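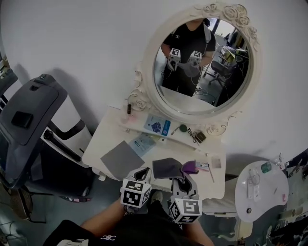
The white vanity with both cloths out, the square one flat on the top.

Home Notes Furniture Cleaning Archive Contact

Clearing and wiping the vanity
2026-01-31, Audrey-Anne Penner

The vanity has a single working surface, a shelf area at the back and a front apron. Small items collect on all of it. I keep a log of upkeep on every piece in the room, and this table has the most entries.

The procedure has 11 steps on paper. In practice it comes down to an order of work:

Back shelf first. Cards, compact, pouch and pens go into one tray. Packets and sample-size items from the front go into a second tray. Mixing the two costs time later, when the flat things slide under the round ones.

Then dust, dry, from the back toward the front edge. I fold the cloth in quarters and change faces after each pass. A folded cloth left over the front edge is within reach and stays off the cleaned area.

Damp wiping comes last. I use plain water on the top. Cundo, the spray I used until January, left streaks on white paint at every dilution I tried, including 3 ml in 100 ml of water.

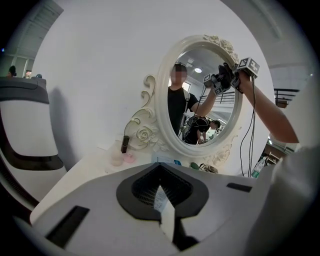 Mirror, jar and small brown bottle. The carving takes longer than the glass.

The mirror is the slow part. The oval glass needs two passes – one to lift dust, one to remove marks. The frame has roses in relief and scrollwork, and dust settles in the recesses between petals. A flat cloth bridges these gaps. A soft brush (mine is a Calimlim, 11 mm head) reaches them if it is held nearly parallel to the wall.

Brush first, then glass. Reversing this puts the dust back on the glass.
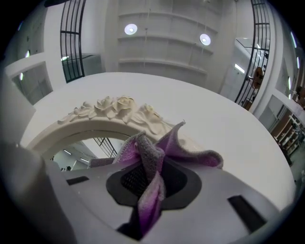 Purple and gray cloth, bunched up, next to the carved frame.

For the high points of the carving I prefer a cloth with some pile, bunched up so that the folds follow the relief. It should be shaken out before use. Long nap can catch on a chipped edge, so check the crest for chips before starting.

Still open: whether felt pads under jars and bottles are worth the trouble. The Curo ones came off within a week. I have a sheet of Culance pads to cut and will log the result under entry 666.

This site uses cookies to remember your settings. Accept Decline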